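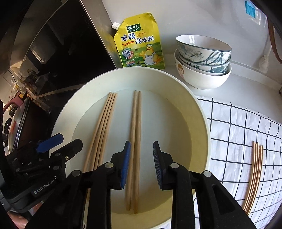
How long before the wedding should we book our engagement shoot?
Four months is what I tell everyone, and I mean four months before the invitations go out, so you have time to pick a favorite for the card.

I get that one in my inbox more than any other, so it goes first this month. The longer version is that it depends on what you want the photos for. If they're just for the two of you (I love those sessions, no pressure at all!), come whenever you like. If they're going on a card, a website and a big print by the guest book, give yourselves some breathing room. I edit everything myself and I'm not fast. I sit with a gallery for a while, go away, come back, and change my mind about half of it.

November is my favorite month to shoot in Sasdale. The light is low and soft by mid-afternoon and the path along the river is nearly empty on weekdays. Kazue Sakai, who is shooting alongside me this season, prefers Flulport — she grew up near the harbor there and knows which walls catch the last of the sun. We did a session there together on a Friday and stayed out until my fingers stopped working. Bring gloves, by the way. You can stuff them in my bag between shots.

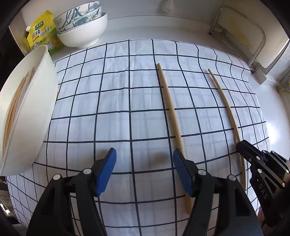 Checked cloth on the counter.

A few of you have asked about outfits. Two is plenty. Start with the dressier one while your hair is behaving, then change into whatever you'd wear to get coffee. I've never had a couple pick the dressy photos for their wall, but their parents always want one.

Prices are staying put through the winter. A full session is still $1,020 and covers two locations, with 40 edited photos in an online gallery. Extra prints are $10 each if you order them with the session. Albums come from Matsuda, the same bindery as before, and Shoshana Dvorak is still handling those orders, so please write to her about cover colors and not to me. I will only forward it and slow you both down.

I have a couple of openings left for Zurside before it gets too muddy up there. Reply to this email if you want one, and tell me whether the dog is coming.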